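FUSTHAM AND FANDWOOD AMERICAN FOOTBALL CLUB
Minutes of the General Meeting
Held at the clubhouse, Fandwood, January 2, 2019

Present: Chair, Secretary, Finance Officer, Head Coach, Offensive Co-ordinator, Defensive Co-ordinator, Kit Officer, Player Representative (senior squad), Player Representative (youth squad).
Apologies: Welfare Officer, Fixtures Officer. The Fixtures Officer had sent a written report (item 5).
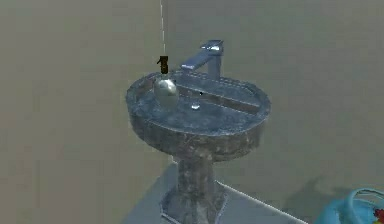
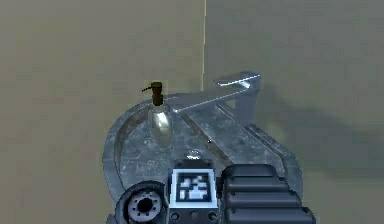
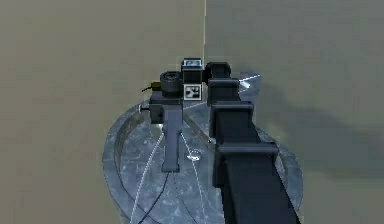
1. Minutes of the previous meeting

1.1 The minutes were agreed as a correct record, with one correction. Under item 6, "kicking tee" should read "kicking net". The Chair signed the corrected copy.

2. Matters arising

2.1 Down markers. The replacement chain set has been delivered and measured against a steel tape. It is within tolerance. The old set will be kept for training only and marked with red tape at both ends.

2.2 Player registration. All senior registrations for the coming season are now on the league system except those of players joining after trials. The Secretary asked that trial forms be scanned on the day and not held back in batches.

2.3 Medical cover. The existing provider has confirmed cover for home fixtures at the same rate. Cover for the pre-season scrimmage is not included and must be booked separately. Action: Secretary.

3. Quarterback position, senior squad

3.1 The Head Coach reported that last season's starting quarterback has given notice that he will not be available. He is moving away for work and his registration will lapse. The backup took part in 2 games last season, both in the fourth quarter, and has asked to be considered as starter.

3.2 The Offensive Co-ordinator tabled passing figures for the season. The squad attempted 289 passes. Of the incompletions, the largest single group came on third down with more than seven yards to go. The Co-ordinator attributed this to play selection and pass protection, and asked that the figures not be read as a judgement on the passer alone.

3.3 The Defensive Co-ordinator asked whether dropped passes had been separated from overthrown passes. They had not. The game film for two away fixtures was shot from ground level and the difference could not be judged reliably. It was agreed that drops should be charted separately from the first fixture onwards, and that away games should be filmed from a raised position wherever the host ground has one.

3.4 The Head Coach proposed that the position be opened to competition, with the backup taking first-team repetitions until the end of winter training and any new candidate joining the rotation after trials. The decision on a starter would be taken after the scrimmage. The Player Representative (senior squad) asked that the decision be given to the candidates in person before it goes out to the squad. Agreed.

3.5 It was noted that a player from the youth squad becomes eligible for senior football in May. The Head Coach does not intend to use him as a quarterback in the first season but would like him to attend senior meetings. The Player Representative (youth squad) confirmed that he and his parents are content with this. The Welfare Officer is to be consulted before he attends. Action: Head Coach.

4. Playbook and training

4.1 The Offensive Co-ordinator proposed cutting the playbook from 84 plays to a smaller core, with the remainder kept on file. Call sheets from last season show that many plays were never used in a game and several were used once. Linemen have said that they are learning protections for plays they do not expect to run.

4.2 There was some discussion of whether the option plays should stay. The Head Coach was in favour of keeping them until the starter is known. The Offensive Co-ordinator thought that they took up too much practice time for the yardage gained. It was agreed to keep the inside option and remove the outside option. The no-huddle package is retained unchanged.

4.3 Wristbands. The current inserts run when they get wet. The Kit Officer has obtained a sample of waterproof paper and will print one set for trial. The font size is to be increased, as the present one cannot be read under the lights at the Fustham end.

4.4 Winter training. Indoor sessions continue at the sports hall until the grass is released. No cleats are permitted on the hall floor. The hall has complained about tape residue. Coaches are to use cones or rubber spots for landmarks.

4.5 Contact limits. The Defensive Co-ordinator reminded coaches that full contact is restricted to one period in each session and that the period must be recorded in the session log. Three logs from the autumn had this box left blank. Coaches are to complete the log before leaving the ground.

5. Fixtures

5.1 The Fixtures Officer's written report was taken as read. The draft schedule places the club's first two games away. A request has been made to reverse the second of these, as the opponents share their ground with a rugby club and have themselves asked for a later home date. No reply had been received at the time of the meeting.

5.2 The scrimmage against Isell is confirmed in principle. Format is to be controlled series from the 35-yard line with no kick-offs and no live punts. Isell have asked for quarterbacks to be non-contact. The Head Coach supported this. Officials' travel will be shared equally between the clubs.

5.3 The Bermúdez Bowl will be played as the last home fixture of the season, as before. The trophy is still with last year's winners and needs to come back in time for engraving. Action: Secretary to write.

6. Kit and equipment

6.1 Helmets. The Kit Officer reported that 23 helmets are due for inspection and reconditioning. They are to be sent off as one consignment so that the carriage charge is paid once. None of these may be issued until they are returned with a dated label inside the shell.

6.2 Players who own their own helmets must show evidence of inspection at kit check. The Player Representative (senior squad) asked whether an emailed receipt would be accepted. The Kit Officer said that it would if it shows the serial number.

6.3 Shoulder pads. Two sets have split straps and have been withdrawn. Quarterback and receiver pads are short in the larger sizes. The Finance Officer approved the purchase of one large set now, with a second to be considered once trial numbers are known.

6.4 Footballs. Game balls are to be kept apart from practice balls and brought to the ground by the Kit Officer only. Pressure is to be checked with the club gauge and entered on the match sheet.

7. Finance

7.1 The Finance Officer reported that the account is in credit and that all ground hire invoices to the end of the autumn have been paid. Subscriptions are outstanding from a number of senior players. Reminders have been sent. Under the existing rule, a player in arrears may train but may not be named in a game-day squad.

7.2 The question of a reduced subscription for students was raised. The Finance Officer will prepare figures showing the effect on income at two levels of reduction. Deferred to the next meeting.

7.3 The rate for the minibus has gone up. Car sharing will be used for the nearer away games and the minibus for the rest. Drivers must be on the insurance list before travel.

8. Coaching qualifications

8.1 One assistant coach has completed the level one course and is awaiting the certificate. Until it arrives, he is to work under supervision. First aid certificates for two coaches expire before the season opens. Both are to book a refresher. Action: coaches concerned, with confirmation to the Secretary.

9. Any other business

9.1 The Player Representative (youth squad) asked for the film review to start earlier on school nights. The Head Coach agreed to move youth review ahead of senior review for the rest of the winter.

9.2 The Defensive Co-ordinator asked for the scoreboard controller to be tested before the scrimmage. The play clock stopped twice during the last home game and the referee kept time on the field. Action: Kit Officer.

9.3 The Chair asked that items for the next agenda reach the Secretary one week before the meeting.

10. Next meeting

10.1 The next meeting will be held after trials, at the same venue. The Secretary will circulate the date once the hall booking is confirmed.

The meeting closed at 9.20 pm.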